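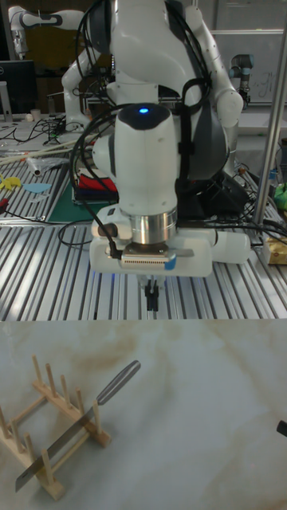
By Manninen, contributing editor

The Feren Triennial is a contemporary art exhibition held every three years in the port city of Feren. Its organizers call it international, though 12 of the artists in the last edition lived in Jonum, a short train ride away. Critics have questioned the claimed link between its themes - usually climate or migration - and the works on show.
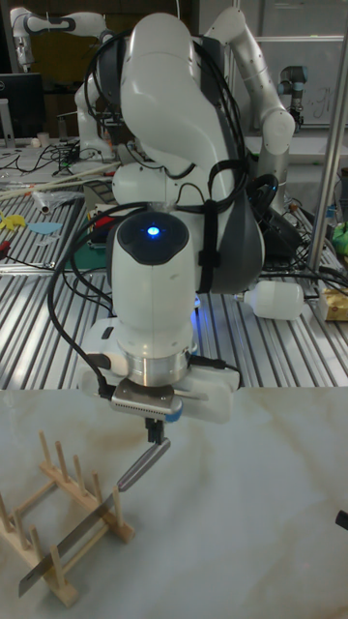
Where is the main exhibition held?

Most of it is in the Drudlow, a former grain store that opens to visitors in March.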